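Cap drives and one orange soda

Huệ Lý wants the Proltville newsletter to get behind the bottle cap drive again, and I said I'd write it up as long as I could complain. The flyer from Quinlan says every cap "finds a second life." Fine. Whose? I asked in September and got a brochure.
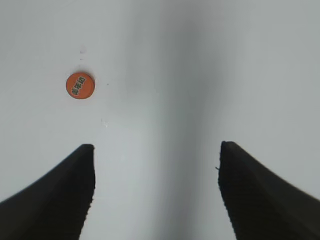

Page last changed: Nov 16, 2024

The orange one with 美年达 across the top is the sort of cap that gives the sorters at Skivport fits. Their list of accepted caps runs to 13 types, printed labels are covered by a footnote, and the footnote sends you to a page that won't load. Huệ says toss it in anyway. I'd like to see that in writing.

Then there's the bottle. The cap is a tiny bit of plastic next to the thing it came off, and the drive doesn't want the thing it came off. 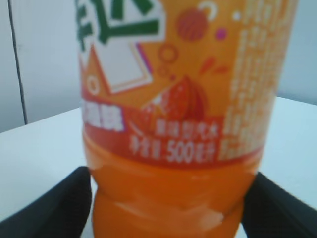
Culeck takes bottles, two mornings a week, labels off. Have you tried getting a full wraparound label off in one piece? All that artwork, the cut fruit and the splashes and the big green letters, and it goes in the trash at my house in eight sticky strips.

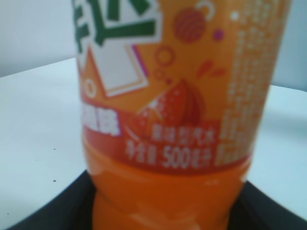 So my advice, for what it's worth, is to drink the soda if you like soda, and don't buy one to fill a jar. Caps can go in the bin by the library door until the drive closes. If anyone gets a straight answer out of Quinlan about where they end up, send it to Huệ and I'll print it.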